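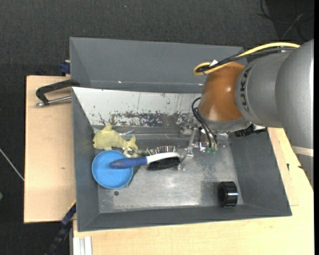 Oleksandra Skoryk

Spent Friday evening on the catch-all bin. A few notes on how I go through it, for the people who asked after the last thread.

Mine is a plain gray bin, the big rectangular kind with sloped sides. Things roll to one end and stay there, so I start with whatever is piled up and leave the bare end for last.

First rule: don't tip it out on the floor. I used to, and then I had the same mess on the carpet with more surface area. Take things out one at a time and decide as you go.

Hairbrushes come out first. They catch on everything and they collect lint from whatever is next to them. We had one at the bottom that I had already replaced in March.

How I clean a brush: pull the hair out with the end of a comb, then swish the head in warm water with a little shampoo. If it has a cushion pad, don't soak it. Water gets in through the little hole and stays there for days.

Dry it bristles down on a towel overnight. Wooden handles I just wipe.

If the bristle tips are gone and it scratches, it goes in the trash. I kept one like that for two years and never once used it.

Next is anything that belongs in a different room. I put these by the door and carry them in one trip. If I take each one back as I find it I end up folding laundry in the bedroom and the bin sits half done until Sunday.

Chargers and cords: plug them in before you keep them. I had a cord from a Güneş desk lamp that we gave away when we lived in Lendton. The cord moved with us anyway.

Small toys go back to my daughter and she decides. She set a timer for 20 minutes and finished early. A Dollport doll shoe turned up and the doll is still missing.

Pens get tested on the back of an envelope. No second chances.

When the bin is empty, wipe it. Damp cloth, drop of dish soap, then a dry cloth along the bottom edges where the crumbs sit. Scratches and scuffs won't come out and I don't bother with them. It's a bin.

People asked about liners. I tried a felt one from Unell. It looked nice for a week, then every hair and thread stuck to it. I cut it up to go under the chair legs. Bare bottom is easier.

What goes back in: only things we use weekly that don't have a drawer. At the moment the good hairbrush, the tape, a flashlight, sunscreen and the dog's leash.

What doesn't go back in: mail, batteries, medicine, anything with a loose cap. A bottle of hand lotion opened in there last summer and I was finding it for weeks.

Whole job took nearly 33 minutes, not counting the brush drying. It takes longer if I let it go past a month.

Reply to a few of you: yes, a lid would keep the dust out. We had one. It became a shelf and then there was stuff on the lid too.

Hall closet is next. I'll post when I get to it, probably after the weekend.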